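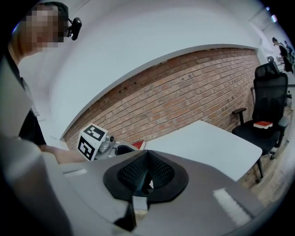 Retro Consoles > Accessories > Wireless adapters: is the Furell dongle worth it?

13 December 2020

padwrangler
So Furell is selling a wireless adapter that's supposed to work with pretty much every old console and most of the minis. The page says "zero lag." I've been buying adapters since the days when you had to point the pad at the TV, and every one of them said zero lag. Has anybody here bought one with their own money? I don't want to hear from people who got a free unit.

tinroof_82
Bought two in March. They pair fast and stay paired. I play mostly platformers and can't feel any difference from the cable. Battery life depends on your pad, obviously, the dongle just takes power off the port.

padwrangler
"Can't feel" is what everyone says. Did you test it against anything?

tinroof_82
I tested it by playing games on it, which is what I bought it for.

Orsk
The Metwally site measured it, they have a chart. Came out under one frame on everything they tried.

padwrangler
I read that. They never say which TV, or whether game mode was on, and there's a buy link right under the chart. Under one frame compared to what? If the TV is adding four frames by itself the chart tells me nothing.

Orsk
They compared wired and wireless on the same set, so the TV cancels out. You don't have to like the buy link but the method is OK.

padwrangler
Fair on the TV. I'd still like to see how many presses they measured. Ten presses and an average is not a test.

Melaniia Vakulenko
I did my own over a weekend, wired pad against the Furell with the same game and same screen, filming at high speed and counting frames from button to jump. 193 presses each way before my thumb gave up. The average was fine, less than a frame slower. What bothered me was two presses on the wireless side that never registered at all. On the cable, none. You won't notice that in an RPG. In a shooter you'll lose a life and blame yourself.

padwrangler
Thank you. That's the kind of answer I was after. How far away were you sitting?

Melaniia Vakulenko
Maybe six feet, router in the next room. I didn't try it with the router off and I probably should have.

tinroof_82
Two missed out of 193 could be the pad. Old rubber contacts do that.

Melaniia Vakulenko
Same pad on both, it has a port for the cable. Could still be bad luck, I agree. I wouldn't swear to it in court.

quietquarter
Just buy an extension cable. The Vudano ones are cheap, ten feet, no pairing, no firmware.

Orsk
Mine from Vudano had a loose plug out of the bag. Had to hold it at an angle to get Start to work. Cables aren't magic either.

quietquarter
Mine's fine.

padwrangler
Rustska claims they've sold more than 2,000 of their version, and as far as I can tell it's the same board in a different shell. Anyone opened both?

tinroof_82
Opened the Rustska. The chip had its markings sanded off, so good luck. The menu combo for switching modes is the same as on the Furell, though.

Orsk
Same combo doesn't mean same board. Half of these copy each other's manuals, typos included.

padwrangler
Sure, but it doesn't make me want to pay the higher price for either one. I'm going with a cable for now, and not the Vudano. If somebody runs Melaniia's test with the router off, please post it in this thread and don't start a new one.

Melaniia Vakulenko
I'll try it when my thumb recovers. Won't be this week.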